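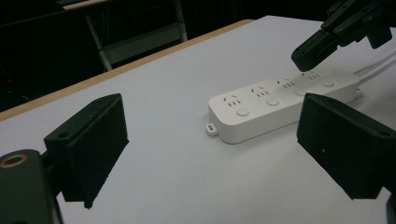
Things on the Desk: The Extension Lead

Jocelyn Malabanan keeps telling me that a power strip with its own switches will change how I use a desk. I have heard the same said of standing mats and cable boxes, so I went in with low expectations. This page is part of a small gallery of ordinary desk equipment, and most of what I have to say here is a grumble.

The lead is white, on a white table, and was chosen by Shota Wada because it would "disappear". White plastic disappears for a month or so. After that it is grey at the corners and has a coffee mark on it. My last one went that way, and so did the one before.

Four outlets, four round buttons. A button beside each outlet sounds sensible until you are under the desk in November at five in the afternoon, trying to remember which one belongs to the lamp and which to the computer. Marianna Pietrzak puts stickers on hers. I would like to know why the makers leave that to Marianna.

The slots are the sort meant to take more than one kind of plug, a pair of slanted ones next to a group of three. Handy if your things come from all over. I have always found that a socket built to suit several plugs grips none of them very well, and I will want a good few weeks of use before I change my mind.

There is a little tab with a hole in it at one end, for a screw. In 16 years of sharing offices I have met two people who screwed down an extension lead, and one of them was Shigeru Furukawa, who screws down everything.

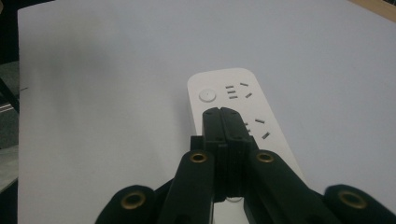

The buttons stand up slightly from the casing, and I have doubts about that too. A raised button is easy to find with a thumb. It is just as easy to find with the corner of a book, or with a foot if the lead ends up on the floor, where they all end up. Mio Ogura lost an afternoon's work that way with an older lead and still won't have one within reach of her shoes.

I will give it the rounded corners. Square ones catch on sleeves and bag straps, and these look as though they wouldn't.

As for saving money by switching things off at the strip, I tried keeping a tally at home once and gave up after 12 days. Perhaps it adds up over years. I would want to see somebody's bills, and so far all I have been shown is enthusiasm.

Jocelyn wants it on the big table by the wall. I have asked for it to go where I can see the buttons, and for Marianna's stickers.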